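Maseck Robotics Club: Preparing the Laundry Task and the Shelf Task

Team Ralska uses this page when a new member takes over a station. It covers setup for the two tasks in the spring round. Read it once before you power anything on.

What you need

The club laptop with the Naltance control software
The station checklist
A basket and two garments
Your log sheet

Part 1: Laundry task

Step 1. Start the software and home the arm. Keep your hands off the base plate while it moves.

Step 2. Load one garment into the dryer drum, shut the door, and put the other in the basket. 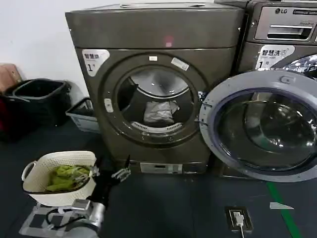

Step 3. Teach the start position. The judges score from the moment the arm leaves it, so save it under the name start_2 and do not overwrite it later. The machine names in the script come from the labels: the dryer with the 1 on its front is dry_1, and the washer with the 1 is wash_1. Check the washer door too. If it is open, as it is next to our dryer, enter that in the script or the planner will treat the space as free.

Step 4. Run the door approach at low speed 12 times. Write down every miss. If the fingers touch the glass, stop and teach the approach point again.

Step 5. Raise the speed to 100 percent only after a full set with no misses.

Part 2: Shelf task

Step 6. Load program 321. It uses the wrist camera, so open the camera window before you start.

Step 7. Open the gripper all the way and move to the viewing pose beside the clear shelf. Both fingertips should show in the camera window, spread apart, with the caps of the amber bottles along the bottom. If the bottles are missing from the view, lower the wrist a little and save the pose again.

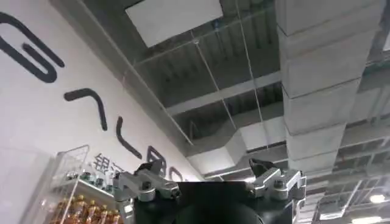
Step 8. Select a bottle in the camera window and run the grasp with the lift turned off. Check the finger alignment, then turn the lift on.

Step 9. Save your log in the Boateng folder and park the arm.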